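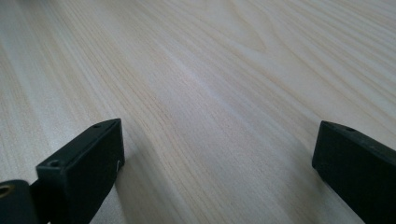 My Tader with the fingers open and nothing between them, down low over the wood.

Tader gripper says it's closed when it's wide open: how I fixed mine

If you're here, you've probably got a Tader handheld gripper that has started lying to you. Mine did it in the middle of a long evening of demos. The fingers were open, there was nothing between them, and the width readout in Kostirine said 9 mm and wouldn't budge. I squeezed the trigger, the fingers closed, the number went negative, and I said a few things I won't type out.

The annoying part is that I didn't catch it right away. I'd already recorded a pile of demos with bad widths in them, and when I ran them on the arm it came down over a block with its fingers nearly shut and shoved the block straight off the table. Then it kept pushing down into the tabletop until I hit the stop. So before you do anything else, take any policy trained on the bad recordings off your arm. I mean it! A wrong width number looks harmless on a screen and it's a lot less harmless with a motor behind it.

What you need

A 2 mm hex key, a small Phillips screwdriver, a paint marker, something with a known width (I use a 50 mm setup block) and a clear bit of table.

Step 1. Unplug it and move the fingers by hand

Pull the USB cable first. Work the trigger slowly and feel for a catch or a gritty spot. Mine was smooth the whole way, so I could forget about the rail. If yours sticks, clean the rail before you go any further, or you'll end up calibrating around a lump of dirt.

Step 2. Check the finger screws

Wiggle each finger, one at a time. There should be no play at all. If there is, snug the screws up gently. The mounting pieces are plastic with brass inserts, and if you lean on the key the insert will spin in its hole and then you've got a second repair to do. (Ask me how I know. Warm soldering iron, lots of patience, one ruined mount.)

Step 3. Look at the magnet

Here was my problem. The width sensor reads a little magnet on the end of the pinion shaft, under the round cover at the back. Take the cover off, touch the magnet with a fingertip and try to turn it. It should only move when the shaft moves. Mine slid around like a coin on a counter - the glue had let go, so every quick squeeze shifted the zero a bit more.

Clean off the old glue, and get all of it, even the film that looks like bare metal. Put down a small dot of epoxy and seat the magnet flat. I used Fonholm two-part because it was in the drawer, and any slow epoxy will do. Don't use super glue. I'm pretty sure that's what was on there before. Leave it overnight. Once it's hard, draw a line across the magnet and shaft with the paint marker, and next time you can spot a slip without poking at anything.

Step 4. Set the zero again

Plug back in, open Kostirine and go to Device, then Width, then Clear. Close the fingers until they just touch, with no squeeze, and hit Set Closed. Let them open all the way and hit Set Open. Now close them on your block. If the readout matches the block, great. If it's off, clear it and start over, and watch how hard you're pulling the trigger on Set Closed. The fingers flex, and that's where most bad zeros come from.

Step 5. Wear it in and check again

I squeezed mine 500 times while watching TV, some slow and some really snappy, then put the block back in. Same reading, and the paint line was still straight. If I'd skipped this I wouldn't have trusted it.

What to do with the old recordings

Plot the width for each session. A good one comes back to the same open value every time you let go. A bad one walks. I tried correcting mine with the little Tomić script that shifts each session by a fixed amount, and it was fine for recordings where the slip happened between takes. Where the slip happened in the middle of a take it made a mess, and I deleted those.

When you go back to the arm, run it slow, with the force limit turned down and a hand on the stop, and start with nothing on the table.

I do the block check before every session now, right after I plug in. I also write the open reading on a strip of tape on the laptop so I can compare it when I'm done for the night.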